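# About Limurport

Limurport is a small workshop and school for the repair of desktop computers. We are in Tarkby, on Doherty Street, one floor up from the bicycle shop, and the entrance is by the green door in the yard. We repair computers for people and for small offices, and in the same rooms we teach others to do this work themselves.

My name is Sinéad Mac Giolla and I write this page. I grew up with two languages at home and English was neither of them, so please forgive a sentence which stands a little crooked. My colleagues offered to correct it. I asked them to correct only the prices.

## How we began

We started in February with one table, one lamp and a shelf of old office computers which a bookkeeping firm did not want to keep. The first plan was only to repair. But customers stayed in the doorway and asked what we were doing and why, and some of them pulled up a chair. After a few weeks there were more chairs than computers. So we made a timetable, we bought more screwdrivers, and the school was there.

In the first year we were called Grorker. It was the name of a game which one of us had written as a student, and it seemed funny at the time. On the telephone it was not funny. People wrote it down in every possible way, and one supplier sent our parcels to a butcher. If you have an old receipt with the name Grorker on it, it is still good with us and we will honor it.

## What we work on

Mostly we work on towers. Many customers believe that the desktop tower is finished as a thing, that everybody has a laptop or a phone. From our shelves it looks different. Dentists have towers, the music school has towers, the man who prints banners for the whole of Tarkby has a tower which he will not exchange for any money. They are heavy and they collect dust, but they can be opened, and a thing which can be opened can usually be helped.

We accept:

- desktop computers of any make, also without the monitor and keyboard
- computers which do not start, or start and switch off again
- noise, heat, smell of dust
- upgrades of memory, drives and graphics cards
- copying of your files from an old drive to a new one
- donated computers, complete or not

We do not repair phones, tablets, printers or televisions. For printers we are sorry every week, but no.

Laptops we take when the problem is the memory, the drive or the battery. For a broken screen we send you to another shop, and we will write down the address for you.

## How a repair goes

You bring the computer and we write a card. On the card is your name, what the computer does wrong in your own words, and what is the most important thing on it. This last question surprises people. But for one person it is ten years of photographs and for another it is only that the accounting program runs before the end of the month, and the order of our work depends on it.

Then we lay the tower on its side, take off the panel and look before we touch. I say this to each new student and they nod, and then the hand is already inside. Look first at the cables, where they go and how they lie. Look at the clips of the drives. Look if a card sits straight in its slot. Make a drawing if you don't trust your memory — I have done this for many years and I still make the drawing.

The processor socket is the place where we go slowest. The metal frame around it opens easily, and the parts below it do not forgive a dropped screw. In our courses the students work at the socket only after they have taken out and put back everything else.

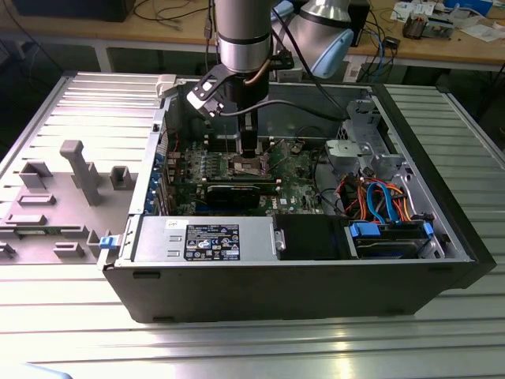 Niamh wrote to us after the spring course that the socket was the evening she had feared the most, and that afterwards she went home and opened her own computer on the kitchen floor, with a towel under it. She also wrote that we should have told her earlier how much force the memory needs when it goes in, for she had been too gentle with it and thought it was broken. This is a fair remark. We now show it on the first evening, with an old board which nobody will miss.

After the repair we call you. We tell you what we found, what we changed and what it costs, and when you come to collect it you can have the old parts back in a bag. Many people say no to the bag. Please think about it if the old part is a drive, for your files may still be on it. If you leave a drive with us, we erase it, and if it cannot be erased we drill it.

## The courses

The main course is called Open Case and has 6 evenings. In one group there are 12 people at most, and two people share one computer. We tried it once with a computer for each person and it was worse, I think because there was no one to whisper with.

The evenings go like this:

1. Opening the case, names of the parts, static electricity, memory in and out
2. Power supply: what can be tested, and what must stay closed
3. Drives, drive bays and data cables
4. Graphics cards and other cards in the slots
5. Processor, socket, cooler and thermal paste
6. Everything together: a computer which does not start, and you find out why

The power supply we never open. It can be removed, replaced and tested from outside, and we read its label together because there is more information there than most people expect. But the box itself stays closed, also for the teachers.

On the last evening each pair receives a computer with a fault which we have prepared. The faults are fair. A cable is not pushed in until the end, or the memory is in the wrong slot, or a card is not seated. One pair found a fault which we had not prepared, and they were very proud, and we had to order a new board.

You do not need to know anything before you come. It helps if you can read small print, or bring the glasses with which you can. Long hair should be tied, and bracelets and rings stay in the pocket. Tools are here. If you love your own screwdriver, bring it, but put a piece of tape on it with your name.

There is also a short course for teenagers from the age of 14, in the school holidays, and a free afternoon for those who finished Open Case and want to come back with a question or a difficult computer.

## About the workbenches

Visitors often comment on our tables. It is true that they are full. A bench where people learn has always some cables on it and papers with notes, and at the end of the evening we put away the tools and the screws and leave the rest for the person who was in the middle of something. The screws are sacred. Each computer has its own little tray with a lid, and the screws of one computer do not go to visit another.

We keep a big box of cables sorted by kind, and next to it a bigger box of cables not sorted. If you come for the free afternoon and you like quiet work, the second box is waiting for you.

## Donated computers

When a firm exchanges its computers, we are happy to take the old ones. We erase the drives first, and the firm gets a paper which says so, with the serial number of each drive. After this we look what is good. From three or four tired computers comes often one strong one, and these go to families and to clubs in Tarkby for the price of the new parts only.

What can't be used is taken apart for practice in the courses, and when it has been taken apart and put together so many times that the plastic clips give up, it goes to the recycling center. We separate the metal, the boards and the cables before.

Please do not leave computers in the yard by the green door when we are closed. It rains there, also when it does not rain on the street.

## Who we are

We are 4 people. I teach the evening courses and answer the letters. Oskar does most of the repairs and all of the ones where something has to be soldered. Benedikta takes care of the donated computers and the lists, and she is the one who will ask you for the serial number. Ruairi came as a student to one of the first courses and now teaches the teenagers, who listen to him much better than to me.

None of us works on commission. If your computer is not worth the repair we will say it, and for looking at it you pay the small inspection fee and nothing more. If you decide for the repair, the fee is taken off the bill.

## Visiting and writing

The workshop is open in the afternoons, and on course evenings the door is open until the last tray has its lid on. You can come without an appointment if you only want to bring a computer. If you want to discuss an upgrade, it is better to write before, with the model name from the label on the case, so that we can check which parts will fit.

There is no elevator. Ring the lower bell and one of us will come down and carry the tower for you.

For a place on Open Case, write your name, your telephone number and which season you prefer. We answer every letter, although in the first week of a new course it can take some days. The spring group fills quickly and the autumn group does not, I don't know why, the teaching is the same and in autumn there is soup.

*Page last changed Sep 22, 2021. S. M. G.*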